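Du rangement du linge blanc dans une maison humide

Publié le vendredi 21 juin dans Carnet domestique

Le présent billet fait suite à celui de février, consacré à l'armoire de l'étage et aux étagères que nous avions alors vidées. Plusieurs lecteurs ont souhaité savoir ce qu'il était advenu du linge lui-même, et selon quelle méthode il avait été remis en place. Il m'a paru utile d'exposer la démarche dans son ensemble, y compris les points sur lesquels mon avis a changé depuis l'hiver.

La maison de Bralmont a été construite en 1965. Les murs du côté nord y sont épais et froids, et l'armoire de l'étage est adossée à l'un d'eux. Le linge qui y séjournait d'une saison à l'autre en ressortait avec une odeur de cave et, pour les pièces les plus anciennes, avec de petites taches rousses le long des plis. Ma tante, Theresia Moser, à qui la maison appartenait avant nous, remédiait à cet inconvénient en lavant l'ensemble deux fois par an, qu'il eût servi ou non. Cette pratique demande un temps dont nous ne disposons plus.

Il a donc été décidé de répartir le linge blanc en deux catégories. La première comprend ce qui sert chaque semaine : draps de dessous, taies, torchons, serviettes de toilette. Ces pièces restent à l'air libre, sur les deux rayons du milieu, et tournent assez vite pour ne pas souffrir de l'humidité. La seconde réunit ce qui sort rarement, à savoir les draps brodés, la nappe des grandes occasions, les couvertures légères du lit d'enfant et quelques chemises de nuit de coton que personne ne porte mais dont nul ne souhaite se défaire. C'est cette seconde catégorie qui est désormais conservée en sachets.

Le choix des sachets a fait l'objet d'une discussion plus longue que prévu. Rahel Ruchti, dont le jugement en matière de textiles m'est précieux, recommandait les housses de coton, qui laissent respirer la fibre. Je les avais adoptées pour les lainages et je continue de les employer à cet usage. Pour le linge blanc, en revanche, elles présentent le défaut de ne rien laisser voir : il faut dénouer chaque cordon pour savoir ce que l'on tient, et les étiquettes cousues par mes soins se sont révélées trop vagues. Les sachets de plastique transparent à fermeture par pression ont été retenus pour cette raison, sous réserve de certaines précautions.

La première précaution concerne le séchage. Une pièce qui semble sèche au toucher peut conserver de l'humidité dans l'épaisseur des ourlets et des coutures. Nous laissons donc le linge une nuit entière sur l'étendoir, dans la chambre du sud, après l'avoir décroché du fil. Le repassage intervient le lendemain matin, et l'ensachage seulement lorsque le tissu a entièrement refroidi. Il m'est arrivé, au mois de février, de passer outre et de fermer un sachet sur une taie encore tiède. Une buée s'est formée à l'intérieur en moins d'une heure et tout a dû être repris.

La deuxième concerne le pliage. Les manuels recommandent un pli net, en tiers puis en moitié, de façon à obtenir des rectangles identiques qui s'empilent sans effort. Pour les draps, je m'y conforme. Pour les pièces molles et épaisses, je préfère désormais un paquet arrondi, à peine serré, qui ne marque pas le tissu.
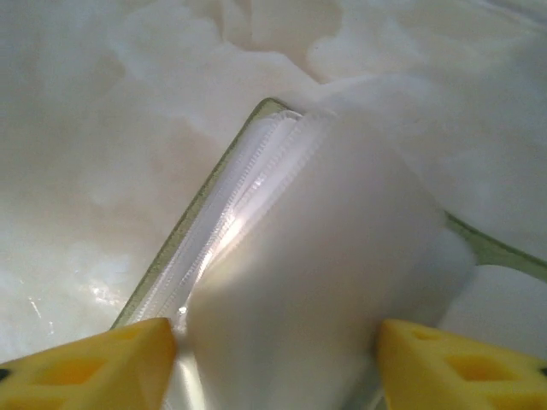
Un pli vif conservé plusieurs mois au même endroit finit par fatiguer la fibre, et c'est précisément le long de ces lignes que les taches rousses étaient apparues sur les draps de ma tante. L'inconvénient du paquet arrondi est qu'il occupe davantage de place. Il convient par conséquent de choisir un sachet plus grand qu'il ne paraît nécessaire, afin que la fermeture puisse être pressée d'un bout à l'autre sans que l'étoffe vienne s'y engager.

Ce dernier point mérite que l'on s'y arrête. Un fil ou un coin d'ourlet pris dans la glissière suffit à laisser entrer l'air, et rien ne le signale tant que le sachet n'a pas été manipulé. Ma façon de procéder est la suivante : le paquet est poussé vers le fond, la fermeture est pressée entre le pouce et l'index en partant d'un angle, puis l'air est chassé avec le plat de la main par l'ouverture restante, laquelle est fermée en dernier. Un second passage des doigts, en sens inverse, permet de sentir les endroits où les deux bords ne se sont pas joints. Anisa Ong se sert pour cela du dos d'une cuillère, et le résultat est au moins aussi bon.

La troisième précaution est de ne rien considérer comme définitif. Chaque sachet est ouvert au changement de saison, le linge est déplié, aéré une demi-journée, puis replié autrement. Les sachets sont essuyés et réemployés — j'ajoute que ceux dont la fermeture a perdu sa prise ne sont pas jetés pour autant, mais affectés aux chiffons et aux restes de laine.

La dépense est demeurée modeste. J'ai acquis un lot de 40 sachets chez Polomwood, en deux formats, dont le plus grand s'est avéré le seul réellement commode. Faizal Ong m'a fait observer que le petit format convenait aux mouchoirs et aux napperons, et il en a repris une partie. Les rayons ont été garnis d'un papier sans acide, que j'avais en réserve et que je change lorsqu'il gondole.

Il subsiste une question à laquelle je n'ai pas de réponse satisfaisante, celle des pièces amidonnées. Fitriani Pelupessy soutient que l'amidon ne doit jamais être enfermé, et qu'il faut rincer le linge avant de le ranger, quitte à l'amidonner de nouveau au moment de s'en servir. Theresia Moser a toujours fait l'inverse. J'ai mis de côté deux napperons comparables, l'un rincé, l'autre non, chacun dans son sachet, sur le rayon du bas, du côté du mur nord. Ils seront ouverts à l'automne.

Les lecteurs qui auraient une expérience des armoires adossées à un mur froid sont invités à m'en faire part dans les commentaires, en précisant si possible la nature du mur et la distance laissée derrière le meuble. La nôtre est de trois doigts, et je me demande si elle suffit.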